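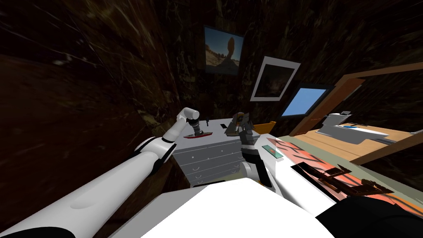

Rosalind Dunleavy wrote in after the last issue to ask when a machine is going to clear off the top of her dresser, and whether she should bother doing it herself in the meantime. She has been hearing "five years" since her first apartment, she says, and the dresser has moved with her three times.

Do it yourself, Rosalind. I went over to Nilier to ask on your behalf, and I came home and did mine.

Nilier has the second floor of the old Plullard building and works on household chores for two-armed robots. A good deal of that work happens on a computer, in made-up rooms with made-up furniture, where a dropped ornament costs nothing and the downstairs tenant doesn't complain. Xinyi Dai runs the chores side. She picked dresser tops for this round because people pile things on them that have no business being together. Mine had a stapler, cough drops and a candle shaped like a pear.

I had expected the big problem to be strength, or balance, or whatever it is that makes robots fall over in the clips my brother-in-law sends me. Dai says a dresser top is bad for duller reasons. The stuff is small. It's all different shapes. It sits up against a wall, so there's one less side to come at it from, and there is a row of knobs at the front waiting for an elbow. A person reaches past one thing to get another without giving it a thought. A machine has to be given the thought.

Toy boats are her favorite test, and I can see why. You can pinch a hull from the sides and feel pretty good about yourself. Put sails on it and now there's a tall part, and a right place and a wrong place to grab. I asked what happens when it grabs the wrong place. "Then we have a boat on the floor and a log file," she said.

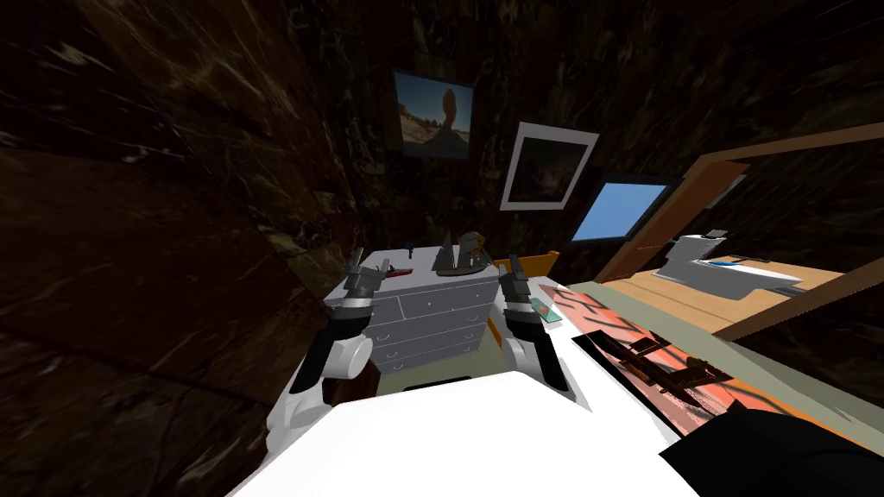
Two arms and a dresser with a model sailboat on top, in one of the simulated rooms.

The numbers, then, for the readers who skip down to find them. Nilier's team ran the dresser chore 3031 times in simulation between February and my visit. The rule was simple enough: pick up a named object and set it down where you were told, with everything else left standing. The latest version of the software managed that in 71 percent of its runs. I said that sounded decent. Muchen Zeng, who had been eating a sandwich at the next desk and had given no sign of listening, asked whether I'd hire a sitter who managed it 71 percent of the time.

Fair. I've had sitters in that range, but I didn't ask them back.

Zeng's job is going through the other 29 percent, and he has opinions about it. Many of the failures are near misses that you or I would fix without stopping. The gripper closes a bit early and nudges the thing it wanted. Now the thing is somewhere else, and the machine goes for the spot where it used to be. Flat stuff is worse. A card or a pen lying on a surface gives the fingers almost nothing to get under. People use a fingernail, or slide it off the edge into the other hand, and both of those are small miracles as far as Zeng is concerned. He made me pick a bus pass up off his desk several times while he watched my thumb.

Having two arms helps less than you'd think. The second one is handy for holding a thing steady or taking a handoff, and it is also one more thing to bump into. Dai compares it to cooking with your spouse.

I should say that the virtual room is a nicer place to work than your bedroom. Somebody had to build it, so the computer can look up where everything is when it's time to grade the run. Your bedroom has a cat. It has a phone cord that goes behind the furniture and comes out where you don't expect it. Dai is careful on this point, more careful than the brochures I pick up at trade shows, and wouldn't give me a figure for how much of the 71 percent would survive the trip to a real dresser. She did say "less" twice.

The people who sell the things are cheerier. I called Akanda, which has been mailing our readers about its Tevero home helper, and asked if the Tevero could put away what was on my dresser. The man on the phone said it was "tidy-ready." I asked if that meant yes. He said it meant the hardware would support tidying once tidying was available. I asked about price and he wanted my email address.

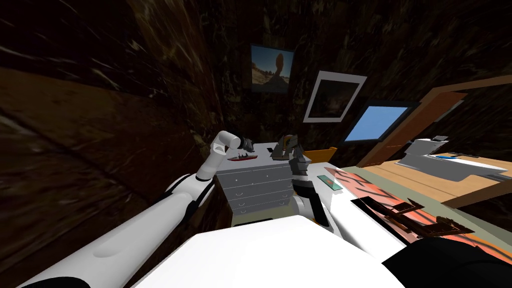

What it can do so far, and what you're stuck with

Pentti Lahtinen keeps a bench of real arms going down the hall from Dai's group, and I got him to go through my own list of chores with a pencil. His marks, lightly cleaned up for language:

Picking up one solid object that sits apart from the others: yes, slowly.

Opening a drawer by a small round knob: most days. Closing it again with a sock hanging out: ask later.

Folding a fitted sheet: he laughed, and then he asked me if I could.

Dusting: the wiping is fine. Lifting each thing, wiping under it and putting it back is the dresser problem again with a rag added.

Deciding what's trash: absolutely not. He once threw out his wife's earring backs and doesn't want that on a machine's conscience too.

For comparison, he timed me clearing eight objects off a shelf into a box. I was done before he'd finished explaining the rules, and one of the eight was the stopwatch case, which he wanted back.

Lahtinen thinks shops will get useful help sooner than houses will. On a packing line the same part shows up in the same spot all day, and if it doesn't, someone is paid to walk over. At home that someone is you, in your socks.

Dai's group plans another round with the drawers in play, so the machine would have to open one, put the boat inside and shut it. She has invited me back to watch. Rosalind, I'll report what I see. Readers with a dresser top they think would stump the software can write to the usual address, and Zeng says he'll read them all, especially the ones with pens.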